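I started cutting down my wardrobe in February, mainly because the rail in the spare room came out of the wall. I own far more black clothing than I thought, and most of it gets worn twice a year.

My rule was simple enough. Anything I hadn't put on since last winter went into a bag for the op shop, unless it was for funerals or rain. Glenys Jarman took two coats off my hands before I'd finished the first bag. She has always liked the grey one.

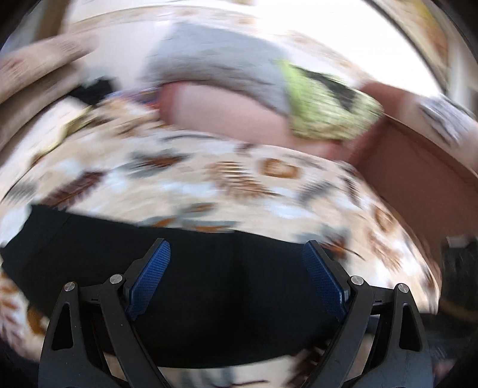

Black cloth on the leaf print.

Dark fabric fades unevenly, so I now wash it inside out in cold water and keep it off the line in the middle of the day. I used to pay $700 a year or so for dry cleaning, which I can't defend. Most of those labels said hand wash.

The spare room is still a mess. Emlyn Morgan came by with longer screws and a stud finder and the rail is back up, slightly lower on the left. I've left the winter jumpers in their tub for now. The shoes will have to wait until I can face them.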